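The owner of the flat on Khoury Street has cooked in the same kitchen for 13 years and says she has never once bought a matching set of anything. She agreed to talk to us on a Tuesday morning for our series on how people in the neighborhood keep house. We had asked to hear about small kitchens. She wanted to talk about her chopsticks.

"Everybody asks about pots," she said. "Pots are easy. They're big, you know where they are. It's the little stuff that gets away from you."

For years the little stuff lived in a drawer by the oven. The drawer stuck in February, when the heat was on, and whatever was at the back stayed there until spring. She gave up on it after losing a good spoon for most of a winter. The spoon was found behind the drawer, along with a bus ticket and a key that fits nothing in the building.

She bought the pink holder at Hoston, the discount store next to the Zullia bakery, where she had gone for dish soap. It stands on the table, and the label is still on it.

"I tried to peel it once and it tore at the corner, so I left it. I don't look at it anymore."

What sold her on it was the holes. Her last one was a solid ceramic jar, and water sat in the bottom. The wooden handles went dark and started to smell, and she threw out 3 of them before she worked out why. Now she shakes everything over the sink, gives it a rub with a towel and stands it up to finish drying.

Every so often the whole lot gets spread over the red table, the odd pieces are matched up if they can be, and it all goes back in. She does it in the morning, before anyone wants lunch.

"You take it all out or you don't bother," she said. "If you just pick through the top you never find the one that's split."

Split chopsticks go in the trash. Single ones stay, which her sister thinks is foolish. She uses the plain ones for stirring and for checking oil, and keeps the patterned ones for eating.
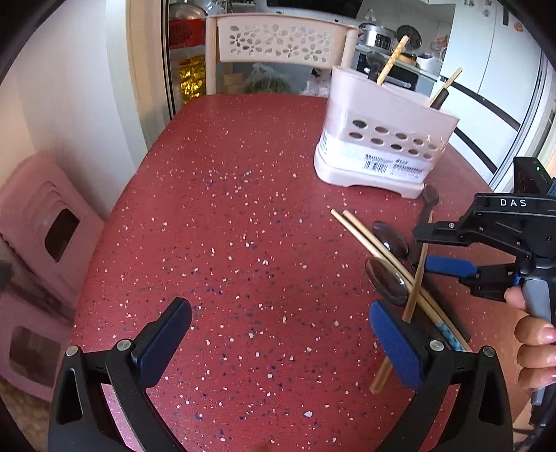
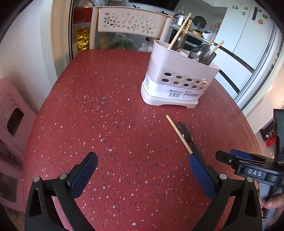
The holder with everything out of it:

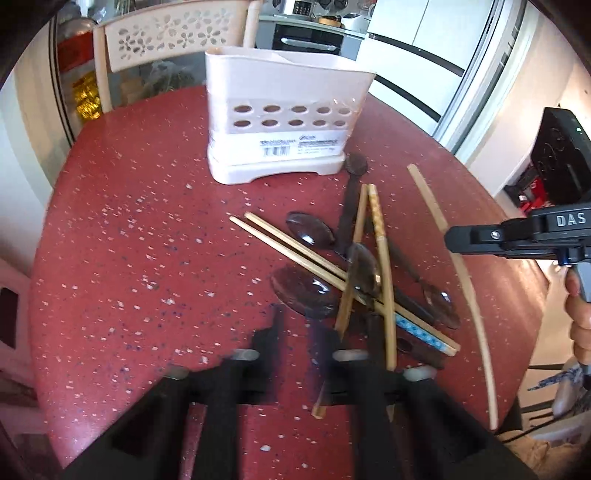
She puts the long pieces back first. The short ones slide down between them and are easier to reach that way. Spoons go in with the bowls up. She used to keep knives in there as well and stopped after a nick on the thumb, so those are in a rack from Tuvero on the other side of the room.

We asked if she would ever go back to a drawer. She said a carpenter had quoted her 900 to redo the cabinets, drawers included, and she had thought it over for a weekend.

"Then I thought, I have a table. I sit at it, I eat at it, the spoons are right there. What do I want with a drawer?"

Her mother-in-law, who is 70, keeps hers in a coffee can and sees no reason to change either. The two of them have stopped discussing it. The stuck drawer now holds string, batteries and takeout menus, and she opens it twice a year.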